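Subject: Re: [drivstead-kitchens] Dull patches in a stainless sink

> We've had the new sink in for 4 months and it already
> looks tired. Is it worth buying a proper polish, or is
> there something gentler I should try first?

Hello, and welcome to the list! Please don't buy anything yet – I've been through more little bottles than I care to admit, and most are still under the sink here in Luik. A bit of bicarb and a soft cloth, worked along the grain, does me nicely.
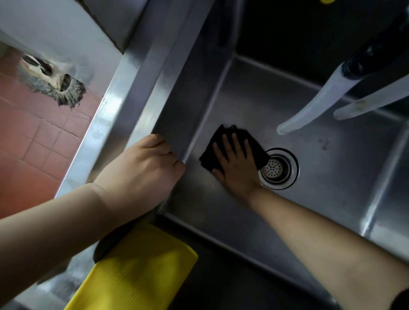
Dark cloths are my favourite, by the way, as they don't show every old tea stain the way my poor white ones did. Go right up to the drain, then rinse well and dry it off before bed. Do that for a week and see if the colour of the metal evens out for you. Let us know how you get on, won't you?

Warmly, from a fellow scrubber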